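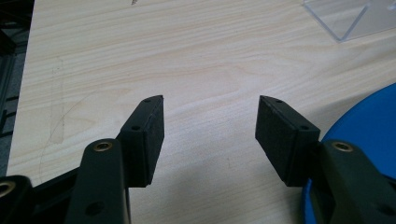 About Us

Pelideo is a small research company in Zakstead. We work on one question: how much of what a person does with their hands can be passed on to a robot arm that was never in the room while they did it.

Our method is called Golico. People hold a two-finger gripper and do ordinary tabletop jobs with it. A camera on the gripper records the view over the fingers. Those recordings train a policy, and the policy then runs on an arm that carries the same fingers and the same camera. No one steers the arm during collection, and no arm is needed until testing.

What we found

The first version of Golico learned from whole recordings, start to finish. It did well on rigid objects and badly on cloth. Yara Haddadin, who leads our learning work, tried cutting each recording into short pieces at the points where the fingers open or close, and training on the pieces with the opening width as a separate signal. Cloth results improved with no new data. Rigid objects stayed the same.

The set we used for that test has 1,000 recordings made by 12 people. We report all results on people whose recordings were held out of training, and we repeat each test on 2 arms. The write-up went out on 21 January 2022. A correction to the second table followed in May - two rows had been swapped.

What we work on now

Shirts, mostly. Buttons and plackets make one layer stiffer than the next, and a grasp that suits plain cloth can slip or take up two layers at once. We are also looking at how wide the fingers should be open before they come down on a fold. People differ a lot in this, and the policy tends to settle on an average that suits none of them.

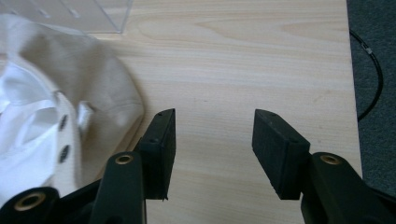 Who we are

Dolores Schumacher started the company and runs it.
Yara Haddadin - learning and evaluation.
Kadri Lūse - gripper design, finger pads and linkages.
Imelda Bañez - data collection and training of new collectors.
Jeanine De Smet - software, and the Ifans viewer we use to check recordings before they enter a set.

Working with us

We take on two student projects a year. Applicants should be comfortable reading other people's code and should expect to spend part of each week collecting data themselves. Labs that want to compare their own method with Golico can ask for the held-out recordings. Please say which task you plan to test and what gripper you use. Requests go to Imelda Bañez at the Zakstead office.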